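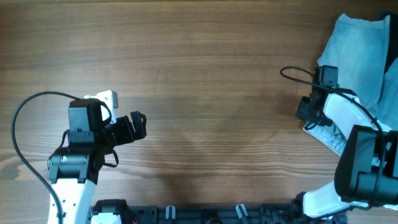
Fig. 6.1 Two small arms at a wooden table, with a piece of pale denim under the right-hand gripper.

CHAPTER 6
Can It Do the Chores Yet?

What you need from earlier: joints and links (Chapter 2), grippers (Chapter 3), the difference between a fixed program and a learned one (Chapter 5). If Chapter 5 went past in a blur, go back and reread the last two pages of it. The rest can wait.

Words to look out for: cycle time, success rate, deformable object, grasp, reset, intervention, fixture.

6.1 The short answer

Some of them. Slowly. With somebody standing near.

That is the short answer and you could write it in an exam and get a mark or two. The long answer takes the whole chapter, and depends on which chore, whose house, how tidy the house was to start with and how long you are prepared to wait.

Start with what already works. A dishwasher is a machine that does a chore. So is a washing machine. They have done it well for longer than most readers of this book have been alive. But look at how. The dishwasher doesn't pick up a plate. You pick up the plate, you put it in the rack, and the machine throws hot water at a closed box. All the handling is left to you — loading, unloading, putting the mugs back on the right shelf.

Same on the shop floor. A packing line can fill and seal boxes all day, provided the boxes arrive square and the goods arrive one at a time. Somebody upstream made sure of that. Take that person away and the line stops by mid-morning.

So the question for this chapter is a narrow one. Can a machine do the handling? The bit in between the boxes.

6.2 Why cloth

Ask a class to name an easy chore and folding comes up early. A child of six can fold a towel, badly. No sharp edges, nothing breaks, nothing spills. Should be simple.

It is one of the harder ones. A mug has a shape, and it keeps that shape when you lift it. Find the handle once and you know where the rim is. Cloth has no such manners. Drop the same shirt twice and you get two different heaps. Pull one corner and the far corner moves, or doesn't, depending on what is caught underneath. The usual name for this is a deformable object, and you will meet it again in every section.

Denim has its own problems. It is stiff, so a fold springs back if it isn't pressed. The seams are thick, so the gripper closes on several layers in one place and a single layer a finger's width away. A worn edge frays, and threads are hard to tell from shadow. On the other hand, stiff cloth holds its outline better than a thin T-shirt, and some teams prefer to start with it for that very reason.

Then there is the matter of layers. To unfold a thing you need to take hold of the top layer only. People do this by feel, rubbing finger against thumb. A plain two-finger gripper with no sense of touch has to do it by looking, and from above the top layer and the one under it are the same colour.

6.3 What the machine has to see

Before any grasp there is looking. A camera up high gives the whole table and tells the machine where to go. A camera on the wrist gives a small patch, close to, and tells it what to do once it gets there. Most setups of this sort use both. 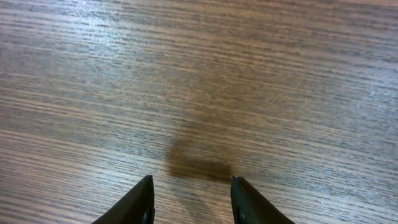 Each view has gaps. The high one loses the cloth behind the arm at the exact moment it matters. The wrist one can find itself looking at a bit of bare table with nothing in it to say left from right, and then it's no help at all until the arm moves. Glare is a nuisance too. A glossy top under a ceiling lamp throws back a pale patch, the patch shifts as the camera shifts, and a learned program that has only seen dull tables may treat it as something to be picked up. Soft dark patches cause the opposite trouble. Is it a shadow, a stain, a sock? You know at a glance. The machine has a grid of numbers.

Cheap fixes exist. A matt cloth over the table. Curtains. A lamp that never moves. Every one of them works and every one of them makes the room a bit less like a kitchen. Keep that trade in mind, we come back to it in 6.5.

6.4 Reading a claim

You will see films of robots folding, wiping, stacking. Some are very good. Before you believe one, ask:

How many tries? One clean run on film says it can be done. It doesn't say how often.

What speed? Look for a small "x4" in the corner.

Who put it back? Resetting the table between tries is work. If a person does it, then a person is still part of the job.

Was the object new to the machine, or had it practised on that same one for weeks?

Take a worked case. The Jurkby laundry trial ran a pair of arms on hand towels, with a person on hand to step in. Out of 67 towels, 57 ended up folded without help. That's around 85 per cent, which sounds fine untill you think about a hotel. At that rate a trolley of a hundred would leave you fifteen or so to sort out by hand, and you don't know in advance which fifteen. Someone has to check the lot.

Now the time. The arms took 3 minutes a towel. Work out the total for the 67 and compare it with your own speed at home. (Do time yourself. Most people guess wrong.)

None of this makes the trial a failure. Towels got folded. The point is that a success rate and a cycle time mean very little apart, so always ask for the pair.

6.5 House or shop floor?

A factory can be changed to suit the machine. Floors levelled, parts put in a fixture, lights bolted down, people kept out by a fence. A home can't, or not by much, and it's never the same home two days running.

So progress tends to turn up in the middle first: laundries, canteens, stock rooms. Fairly tidy, same few objects, staff around to help. The three sites used in this book — Jurkby, the Valtanik canteen kitchen and the Iyamu stock room — were picked with that in mind. The Wuva flat, which comes in at the end of the chapter, is a proper home with stairs and a cat, and results there are much thinner.

Before you read on

1. List every chore done in your home yesterday. Mark the ones where a machine did part of it. For each, write down the part that it left to a person.

2. Drop a tea towel on a table from shoulder height. Sketch it. Do it again. How many corners can you see each time?

3. Pick up the top layer only of a folded pair of jeans, wearing thick gloves. Then with your eyes shut, no gloves. Which was easier, and what does that tell you about the gripper in Chapter 3?

4. Find a film of a robot doing a household job. Answer the questions in 6.4 as far as you can. Where the film doesnt say, write "not stated".

Keep your notes for question 2, they are needed in section 6.7.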